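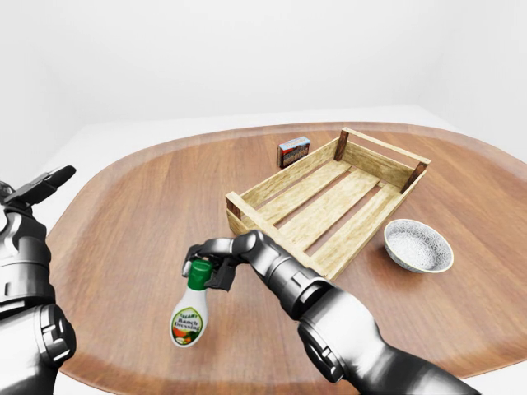
Taking care of a wooden table through the year

My family bought our kitchen table second hand 18 years ago, and it is still the place where everything happens: homework, bread dough, tax papers. Many people ask me how to keep such a table nice. I am not a carpenter, but I have made most of the mistakes already.

Daily cleaning

Use a soft cloth, a little warm water and one drop of dish soap. Wipe along the grain, then wipe again with a clean damp cloth, and dry it at once. Water that stays overnight makes a gray spot, especially near the rim. I do not use the green side of the sponge, and I don't use vinegar on an oiled table. It makes the surface dull after a few months.

White rings

A white ring from a hot cup is usually in the finish and has not reached the wood. Put a dry cotton towel on it and press with a warm iron, no steam, for 8 seconds. Lift and look. Repeat if the ring is becoming weaker. My neighbor Bushra Pirzada rubs hers with plain mayonnaise and leaves it for an hour - I was laughing at her, but her table looks better than mine.

Dark rings are another story. These are in the wood, and you will need to sand.

Oiling

I oil two times in a year, in September before the heating starts and again in spring. Test first under the table. Put a thin coat with an old T-shirt, wait 20 minutes, and wipe off everything that the wood did not drink. If it feels sticky the next morning, you left too much. Rub it with a little fresh oil and wipe again.

Please be careful with the oily rags! They can catch fire by themselves. Spread them flat outside until they are stiff, or keep them in a metal can with water and a lid.

Things that scratch

Clay pots, laptops with lost rubber feet, and boxes from the market are the worst. Glue small felt pads under anything that stays on the table, and lift it when you want to move it. Check the pads sometimes, as sand sticks in the felt and then it works like sandpaper.

For small scratches, rub a piece of walnut over the line and polish with your finger. On very light wood try it first in a hidden place.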